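Torkum Robotics Club - minutes of the May meeting

Library annex, upstairs room. Started at 4:10, finished a bit before 6.

I'm taking notes again because my pen was the one that worked. I've tried to put things in the order we talked about them, but we jumped around a lot, so if your item is in the wrong spot please just live with it. If I got something wrong, tell me before the next meeting and I'll fix it.

1. Last month's minutes

Read out (fast) and approved. One correction: I wrote that the Wynne team had "finished" their line follower. They had finished the chassis. The code is still in pieces and they would like that on the record.

2. Money and the lab card

We have 3000 credits on the school's compute account to last until the end of the school year, and we are burning through them faster than I'd like. Most of that is people leaving long simulator runs going overnight and then looking at the first five minutes the next day. I've done it too! So we agreed that from now on you put your run on the sign-up sheet with a stop time, and if there's no stop time, whoever is in the lab can kill it. There was some grumbling about that last part and we voted. It passed easily.

The snack fund is fine. Somebody bought the good pretzels.

3. Kitchen task for the Esen Cup

This took up most of the meeting, so it gets the most space.

Quick recap for the three people who joined this month: the Esen Cup has a simulation division, and we're entering it with a pick-and-place project we've been calling Purora. There's an arm, there's a kitchen counter with stuff on it, and the program has to pick up the thing it was told to pick up and put it where it was told to put it. The judges change the layout between rounds, so you can't just hard-code the positions (we tried, it was a very short experiment). Everything runs in the simulator, which means we can all work on it from home.

We had the practice kitchen up on the big screen and went through the saved stills from the latest batch of runs. The eggplant got a lot of attention. It's long and smooth and skinny at one end, and we've spent more time arguing about where to grab it than on any other object in the set.

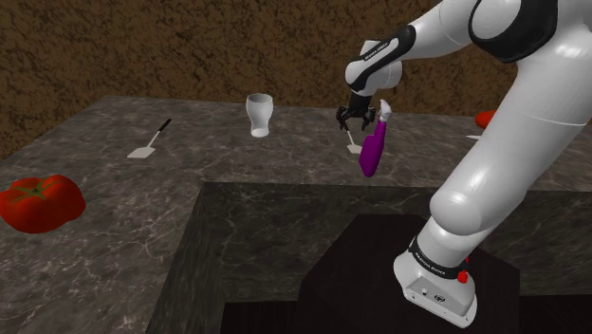 Purora practice kitchen, eggplant in the gripper.

I like the grab near the top. My thinking is that you get the fingers around the narrow part and the fat end can hang down, so you don't need to open as wide. The other camp wants to take it around the middle, where the weight is, so it doesn't swing when the arm moves sideways. Both sides had drawings on the whiteboard by the end, and mine looked like a parsnip. We did not settle it. What we did agree is that each camp gets the same set of starting layouts and the same number of tries, and we compare at the next meeting. No more changing the layout halfway through because your grab "would have worked from the left."

Somebody asked if we get to pick easier objects. We don't. The organizers pick.

The scoring sheet also came up, and I said I'd write down how we read it, so: dropping an object on the counter costs you points, dropping it on the floor ends the attempt, and bumping something you weren't asked to touch is a smaller penalty that adds up. We've been ignoring the bump penalty all spring. On our own scoring of the last full batch we got 165 points, and when we went back and took the bumps off we were down to 81. That was a quiet moment in the room. So bumps are now everybody's problem.

4. Clutter and the approach path

Following on from the bumps. Right now our program plans the arm's path like the target is the only thing on the counter. It comes straight in, which is great when nothing is in the way, and then there's a spatula right next to the eggplant and you've got a mess.

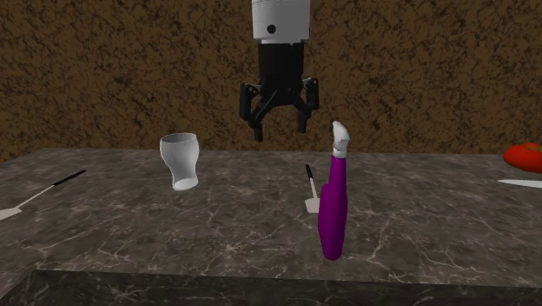 Gripper open over the counter. Glass on the left, spatula and eggplant close together.

We used this one to talk through the approach, and it was a good pick, I think, with two things so near each other and the glass off to the side at a tilt. The spatula is the annoying part. If you come in with the jaws wide you've got one finger headed for the space the spatula is in. Ideas that came up:

Turn the wrist before going down, so the fingers go in front of and behind the target and miss the spatula. Pretty much everybody liked this. It needs the program to know where the neighbors are, and at the moment it only looks for the target.

Come in with the fingers only open as far as they have to be. Easy to code, but then your position has to be really accurate, and ours isn't yet.

Move the spatula out of the way first. Fun, but it would eat up time, and touching something we weren't asked to touch is exactly the penalty we're trying to get rid of. I said no and I'm sticking with no unless somebody reads me a rule that says otherwise.

We're going with the wrist turn. The vision group will start returning a list of everything it finds, with a rough box for each, and the motion group will use those boxes as keep-out zones. The vision group would like it known that the glass is hard for them when it leans, as their code was built on upright ones. The motion group would like it known that this is not their department. I would like it known that we're one club.

Also, please stop naming your layouts "new," "new new" and "final." Use the layout number and your group. I spent half an hour last week opening files called "final" and I was not in a nice mood by the end of it.

5. Close-up view

We talked about whether to keep using the close-up view alongside the wide one. It does slow the runs down, and with the credits being what they are, a few people wanted it off by default.

I argued for keeping it, at least for the last part of each attempt. From far away you can see that the hand is in the right neighborhood and that's it. Up close you can see how the fingers line up with the thing between them, and that's the bit we keep losing points on. A couple of our "good" grabs looked a lot less good once we went through them close up. 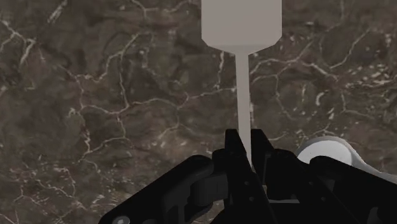 So the compromise is that the wide view stays on the whole time and the close-up only kicks in once the hand gets near the target. "Near" still has to be turned into a number. We went back and forth, and the motion group is going to try two different distances and report back. If the second one is slower and doesn't help, we drop it and go with the first.

There was a side discussion about finger pads, and whether we could make them grippier in the simulator's settings. We can. We're also not allowed to for the Cup, where everybody has to use the stock values, so please put yours back if you've been playing with them. I'm not asking who.

6. Wynne team update

The Wynne team is doing the real-world table event, with wheels and actual floor tape. They showed a short video of the robot taking a corner and then taking the same corner again in the other direction, which is more than it could do in April! Sensors still get confused by the shiny tape. They're going to try the matte kind and also lower the sensor bar a little. They asked to borrow the long table during lunch and we said yes as long as the tape comes back up afterward.

They also need one more person for wiring. No experience needed, you just have to be patient and not mind having your labels checked. Talk to them after class if you're interested (it's a nice group and they have their own pretzels).

7. Open house

The school wants a table from us at the open house. We'd run Purora on the big screen and let visitors choose which object the arm goes for. I think it'll be a hit with little kids, who will all choose the tomato. We need a version that can't be crashed by somebody leaning on the keyboard, and we need a sign that explains the project in two sentences. I got volunteered for the sign. Draft one was five sentences, so it's going great.

The question of club T-shirts was raised, again, and put off, again.

8. Things people said they'd do

Eggplant camps (both): same layouts, same number of tries, results on the shared sheet before we meet again.

Vision group: return everything on the counter with boxes, including the glass when it's leaning.

Motion group: wrist turn before the approach, keep-out zones, two close-up distances to compare.

Everybody: stop times on the sign-up sheet, sensible file names, finger pads back to stock.

Wynne team: matte tape, lower sensor bar, find a wiring person.

Me: bump penalty added to our scoring script, the sign, and these minutes, so that's one down.

Next meeting is same room, 4:00 this time and please mean it. Bring your laptop charger. The outlet by the window is dead and I've reported it twice.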